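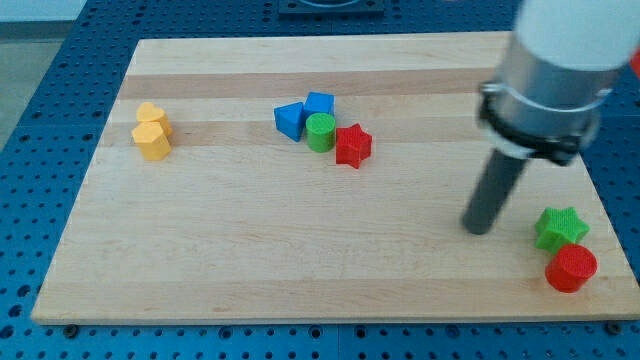

Drorico

Print this article | E-mail this article

Drorico is a single-player puzzle game with light strategy elements, developed by Tekeck and published by Filali. The player slides cargo blocks across a series of decks so that each block reaches a bay of the same color before the deck loses power. It is the second game set in the Zornanau, a freight station that also served as the setting of the studio's first release.

Gameplay

Each deck is a flat grid seen from a fixed angle. A block moves in a straight line until it meets a wall, a bolt or another block. Two blocks of the same color that come to rest side by side lock together and move as one piece from then on. Locked blocks can only be separated at a cutter tile, and each cutter tile works once.

Power drops by one unit per move. A deck starts with between 13 and 25 units, depending on its size. Unused units carry over to the next deck, up to a limit of 10. If power reaches zero, the deck restarts and the carried units are lost.

Levels

The game contains 369 decks, grouped into sectors. A sector opens when the player has cleared most of the decks in the one before it. The final sector has no cutter tiles, and several of its decks require the player to lock blocks in a set order.

Development

Tekeck wrote the deck editor first and built all of the decks with it by hand. The editor was left out of the original release and added in a later update, together with an undo button. Undo returns the block to its previous square but does not restore the power unit.

Reception

Reviewers praised the rules for locked blocks and the clear display. Complaints centered on the music, which repeats on every deck, and on the steep rise in difficulty after the third sector.

Comments

gridlock_m: The carry limit is per sector on the tablet version, not per deck. Please fix.

Pell: Is there any way to skip a deck? Stuck in sector four since September.

tanrow: @Pell no skip, but you can replay earlier decks to bank power.

Contact us | Copyright, all rights reserved | Back to top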